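Kidenus: datos de emplatado con dos manos

Ficha del conjunto, versión 2, mayo de 2020
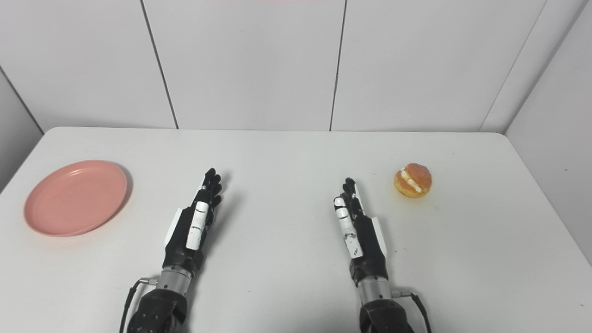 Tarea "bollo al plato": las dos manos, el plato rosa vacío a la izquierda y el bollo de crema a la derecha.

Resumen

Kidenus reúne 338 grabaciones de una tarea corta: coger un bollo relleno y ponerlo en un plato. La tarea viene del obrador de Claeys, donde el emplatado para los pedidos de cafetería se hace a mano durante todo el turno de mañana. El conjunto lo ha preparado el equipo de Vuvari. Mantiene los datos Lies Vanhove y esta ficha la ha escrito Gerrit Vandenberghe. El español no es mi primera lengua, y agradezco las correcciones.

Contenido

grabaciones/ contiene un archivo por intento, con vídeo desde la cabeza y posiciones de los dedos y de las muñecas
notas/ contiene los comentarios de los operadores, en texto libre
entrevistas/ contiene resúmenes de las conversaciones con el personal del obrador, sin nombres
particiones.txt indica 200 grabaciones para entrenamiento, y las demás quedan para validación y prueba

Cómo se ha grabado

Cada intento lo dirige una persona con guantes de teleoperación. Un intento termina cuando el bollo está en el plato o cuando el operador lo abandona. Los abandonos se conservan y llevan la marca "incompleto". Pedimos que no se borren, son útiles para estudiar la presión de los dedos sobre la masa blanda. Si la crema sale por el lado, el intento lleva además la marca "relleno".

El trabajo en el obrador

Antes de grabar, en enero, Riet Schouten pasó varias mañanas en la línea de emplatado. Lo que escribió está en entrevistas/ y recomiendo leerlo antes que el código. El personal no se queja del emplatado en sí mismo. Se queja del ritmo y del dolor en las muñecas al final del turno. También explicaron una cosa que no teníamos prevista: en la línea se habla, y allí los nuevos aprenden a reconocer un bollo mal cocido.

Claeys se comprometió por escrito a que los dos puestos de emplatado no desaparecen durante la prueba. Las personas de estos puestos pasan a revisar el producto y a preparar los pedidos especiales. Dos de ellas han aprendido a manejar los guantes y grabaron una parte de los intentos. El cambio no gusta a todos. Una empleada prefiere su puesto de antes y su opinión figura completa en el resumen.

Limitaciones

El fondo es siempre blanco y la luz es uniforme, y un obrador real no es así.
No hay datos de velocidad comparables con los de una persona. Por favor, no usen la duración de los intentos para calcular plantillas.
Las entrevistas son de un solo centro de trabajo.

Uso y licencia

Uso libre para investigación. Para uso comercial hay que escribir a Darcy Pelletier. Las entrevistas no se pueden redistribuir por separado.

Pendiente

Traducir notas/ al inglés (Bevan Tomoana).
Añadir las grabaciones del centro de Lolden, cuando su personal haya dado el consentimiento.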